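Irkov Adds Kitchen Line Robots at Zeltuncombe, Simulation First

29 Jan 2020

The canteen kitchen at Zeltuncombe serves 703 meals on a normal weekday. Since September its tray assembly work has been moving to two-armed robots from Irkov. Wubit Araya runs the kitchen. Johannes Potgieter programs the arms.

Potgieter tests every task in simulation before it goes near the line. "We model the counter, the trays and the food, then run a pick 300 times," he said. "If the grip fails on a tomato in software, I don't need to clean up a real one."

Araya has kept all her staff, but the shifts look different. Tray assembly used to take 3 people through the lunch period. It now takes one, who restocks and clears faults. The other two moved to prep. "Prep is skilled work and it pays a grade higher," she said. "The complaint I get is about the fault calls. You are in the middle of something and the arm stops."

Ivar Eklund, a cook, handles most of those calls. He was given 2 days of training and thinks it should have been longer. "I can restart it. I can't tell you why it stopped," he said. He now writes down each stop by item, and Potgieter uses the list to choose what to simulate next.

Vegetables with smooth skins take up most of that list. "Shape varies, weight varies, and the fingers have to close low enough to hold," Potgieter said. "I set the pick point by hand for those, then let the test run over the tray."

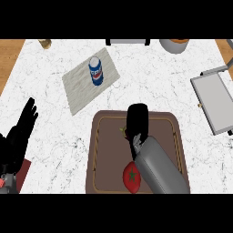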